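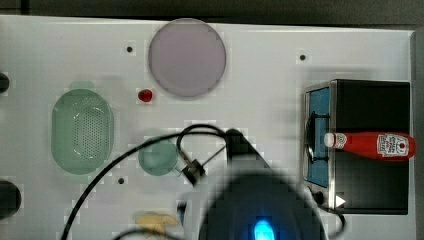

Ketchup on top of the toy stove, colander and plate to the left.

Filed under: Buying & Budgets | 2 min read

hpringle_f: We have money for 3 arms next year and the Drulitz rep wants a signature in October. Quote covers arm, gripper and a year of support. Anything missing?

moffat_bench: Plenty. Cables, mounts, spare fingers, a table you can drill. Our extras came to 68 percent of the arm price, and that was with Evander Rutherford haggling.

krajci_L: 68 sounds like bad shopping. Misar bundles the mounts.

moffat_bench: Misar bundles ONE mount. Read page two.
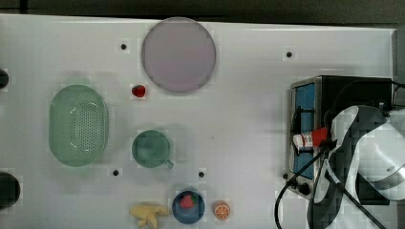 Should we pay for the support contract up front?
Only for the first year, and get the response time in writing before you sign.

krajci_L: Disagree. Skip support and buy a spare gripper. We had 14 tickets open with Clelis and two came back with an answer I could use.

halliday_h: A spare gripper won't help when the controller dies. I'd still want to see what the rep calls "support" – ours meant a PDF.

hpringle_f: So is three arms the wrong number?

halliday_h: Buy 2. Put the third arm's money into the table, the props and somebody's hours. Resetting a toy kitchen all day is paid work and I have never seen it on a quote.

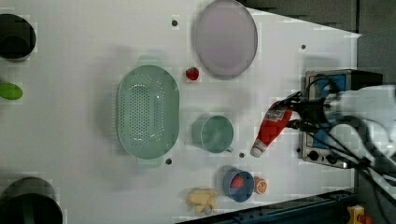
Red squeeze bottle in the gripper, cap down.

krajci_L: Two arms means a worse discount. Did anyone ask what the price per arm does?

moffat_bench: The discount is on list price, and they set the list price. I wouldn't plan around it.

hpringle_f: Asking Drulitz for both quotes. Will post the numbers if they let me.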